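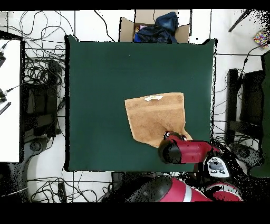 # The towel at the back of the cupboard

Most households own more towels than they can name. Ask people how many plates they have and they will get close. Ask about towels and they guess eight, then open the airing cupboard and go quiet.

Ermira Omerović has been opening other people's airing cupboards for a long time. She started out in the linen room of a small hotel in Lurstead, moved to the laundry at Ristić, and now spends most of her week helping families sort their household linen, usually after a move or a death. She doesn't throw much away. Her main interest is in getting towels folded, stacked and used in turn, so that the same three don't do all the work.

"People fold towels the way their mother did," she says. "If their mother had deep shelves and they have shallow ones, the door won't shut."

Her method begins with a flat surface. A bed will do if there is nothing else, but she prefers a table, because a mattress gives under your hands and the corners wander. A plain, square table is best of all. A tan towel on a dark green top is easy to work with, as every edge shows up and a crumpled corner can't hide. She is less fond of white towels on white worktops, and has been known to put a dark sheet down first.

## Start with the corners

The towel goes down flat, with the care label at the top. This is partly habit from the hotel, where everything had to face the same way, but it also gives you a fixed point. Once the label is at the top edge you know which side is which, and the stack comes out even.

Then the corners. Omerović takes hold of the worst one first, pulls it gently away from the middle and lets it drop. She does not smooth the towel with the flat of her hand until all the corners are out. Terry is a looped cloth and it grips whatever is under it, so pushing a wrinkle across the towel tends to move it somewhere else.

Old fold lines are a nuisance. A towel that has sat in a pile all winter will carry a faint line across it, often about a third of the way down, and it will want to bend there again. You can use the old line or shake the towel hard and ignore it. She uses it if it is straight. If it runs at an angle, the towel goes back in the wash with the next load.

For a roughly square towel, she folds in thirds, top edge down and bottom edge up, and then in half. For a long bath towel, she folds the length in half first. The rounded side faces out of the cupboard and the loose edges go to the back. You can then lift one out without dragging its neighbour along.

## What to keep

At Ristić the rule was that a towel came out of service when its edge went. The middle could be thin and still do its job, but once the stitching along the border started to open, the next few washes would finish it. Omerović still looks at the border before anything else, and at the label. If the label hangs by one end, she snips it off or sews it down the same day.

The hotel kept a ledger. In her last full year there the linen room recorded 2,756 bath towels sent down to the wash from the top floor alone, and 1,309 hand towels. She remembers the figures because she had to add them up twice. Out of all that, 70 were cut up for cloths. She thinks it should have been more.

At home she keeps nine bath towels for a family of four. Two each, and one over for a visitor or a wet dog. Some of her clients find this mean. One couple, she says, agreed to it in April and had bought another set by the end of the month.

## The box on the floor

Every sorting session needs a box. Hers are ordinary cardboard ones, with the flaps left open and the box put down just past the far edge of the table, where things can be dropped in without walking round. Into it goes whatever isn't a towel. There is always something. Airing cupboards collect odd gloves, swimming things, pillowcases with no partner and clothes that somebody took off in a hurry.

She doesn't sort the box until the towels are finished. Stopping to deal with a jumper or a bag is how a half-hour job becomes an afternoon – you go upstairs to put it away and find another drawer that needs doing. When the last stack is in the cupboard the box gets tipped out on the same table and dealt with.

She is no purist about equipment. There is a folding board made by Pladis that some of her clients swear by, and the Nadirari linen baskets are well made if you have the room for one. She owns neither. She has a table, a box and a pair of small scissors for threads.

## Putting them away

New folds go to the bottom of the pile and towels for use come off the top. It sounds fussy and takes a few seconds more. In most cupboards it means lifting the whole stack with one forearm and sliding the clean ones beneath, which is easier with thirds than with quarters because the pile is steadier.

Leave a hand's width of air above the top towel. Don't press the pile down to make room for another, as the loops flatten and the towels feel hard when they come out. If they won't fit, take the guest set out and keep it in the spare room.

Face cloths she doesn't fold at all. They go in a drawer, flat, one on top of another.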